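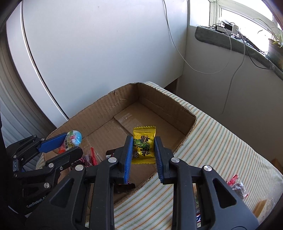 Setting Up Staff Ranks on a Game Server

Applies to the Drudari permissions plugin, build 584 or later. Last checked 4th December.

Four ranks are enough for most servers: Member, Helper, Moderator and Admin. Each rank takes on all permissions of the rank under it, so you only list what is new at each level.

Before you start

You need console access and a copy of the current permissions file. Stop the server before you edit the file. Drudari writes its own copy on shutdown and will overwrite changes made while it is running.

Step 1. Create the groups

Open groups.txt and add one line per rank, lowest first. Names are case sensitive. Do not use spaces. If you run more than one world, add the world name after the group, as in Helper:Zundmont. A group with no world name applies everywhere.

Step 2. Set the permissions

Helper gets mute and teleport-to-player. Moderator adds kick, temporary ban and block rollback. Keep permanent ban and item spawning at Admin. Leave the wildcard entry out of every group except the console – it also grants the reload and stop commands.
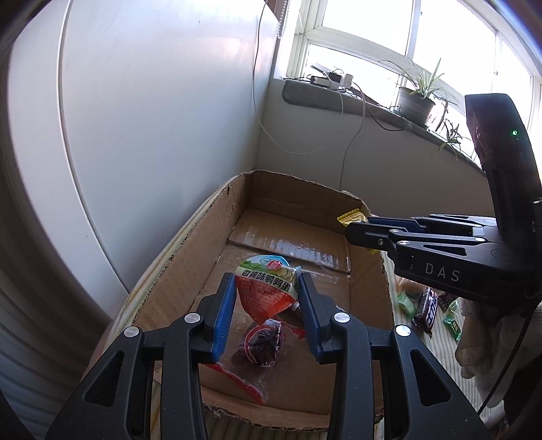 Step 3. Assign players

Start the server and type the following in the console:

rank set playername Helper

Use the account ID in place of the name if the player changes names often. The change takes effect at the next login.

Step 4. Test with a second account

Log in on an account with no rank and try each staff command. All should return error 1294 (no permission). Then set that account to Helper and repeat. Error 1568 means the group exists but its parent is missing or misspelled.

Removing a rank

Type rank clear playername. Do this before deleting a group, or its players will be left with no chat permission until you reassign them.

Thanks to Thắng Tạ for the correction to Step 1.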